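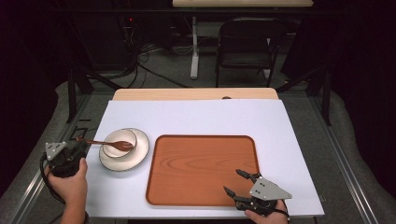 Table-setting task, second session with the Brekik hand grippers. Bowl, plate, spoon, tray.

Wednesday

Day three of the trial. Got in before the others and went through the checklist Bakik sent with the kit. It is two pages and could be one. Power, cables, left gripper open and close, right gripper open and close, start a recording, stop it, check that the file is there. The first file wasn't there. I had skipped the step where you name the session. Did it over and it was fine.

The task this morning was the tray. Pick up the bowl and plate, put them on the tray, leave the spoon where it can be reached. It sounds like nothing. With my own fingers I would do it in a few seconds without looking. With the grippers I was slow for the first hour and then got less slow. The spoon is the hard part. The handle is thin and if I come at it from too high the fingers close on air. I started coming in low from the side and that went better.

The plate is easier than I expected. The tray is the awkward one – the raised lip gives the right gripper something to take hold of, but only if I open the fingers wide and go over the corner. In the middle of a long side it slides away from me.

We logged 40 takes before lunch and kept 22. Most of the ones we threw out were my fault. A few were the software, which stops with a message that says "tracking low" and doesn't say which hand. I wrote that down for the review.

Ilgın Akgül called from Bakik at noon. She was polite about my list. The message will say left or right in the next version, she said, and she didn't have a date for that. I asked about cable length too. The cables are long enough, but they get around my wrists and I have to stop and shake them out. She said there is a clip for the forearm and it costs extra. I asked how much and she is going to email me. I think it should be in the box at this price.

Afternoon was worse. My left thumb was sore by three. The grip is made for a bigger hand than mine, and after a couple of hours I notice it. Took 10 minutes, had a coffee, went back. Did the second batch in the other direction, tray to table, and found I like putting things down more than picking them up.

Siddiqui's quote came in for the same kind of setup. Cheaper to rent, but they do the sorting and labeling themselves and send it back a week later. Prekham wants the data in our hands the same day, so that may settle it. I still want to read the small print on repairs.

Total so far is 154 good takes. Home by six. Hand in a bowl of warm water while I wrote the first half of this, so the writing is bad. Tomorrow cups, and I need to ask for the other size of grip before they close at five.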